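Passenger Transfer Times at Plirnilstead Airport
Project report submitted by Mei Mercado
Supervisor: Cletus Lindgren

3. Findings

The study recorded transfer times for 45 arriving passengers during October, all of whom had a connecting service to Jarari. The median time from aircraft door to transfer desk was 38 minutes. Passengers on remote stands waited longest, as the Flomari shuttle bus left only when full.
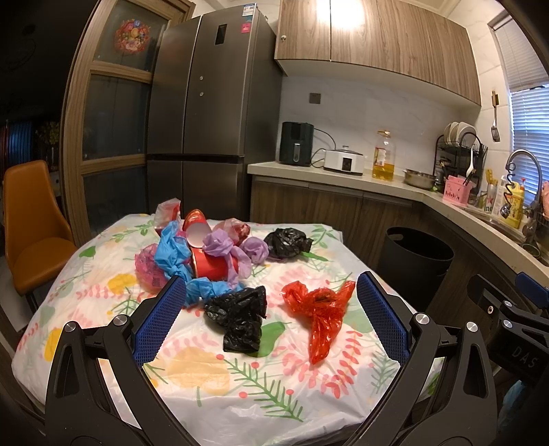 Security re-screening accounted for most of the remaining delay. Passengers carrying liquids bought on the first flight were often unaware that these had to be sealed and shown separately. Many arrived at the belt with their belongings in plastic bags, of the ordinary kind that lie crumpled on a kitchen table, and had to repack - a step that added 3 minutes to the average check.

4. Recommendations

It is recommended that the shuttle run to a fixed timetable, and that notices on liquids be placed along the 600 metre corridor before re-screening. A further survey of 800 passengers is proposed for the summer season.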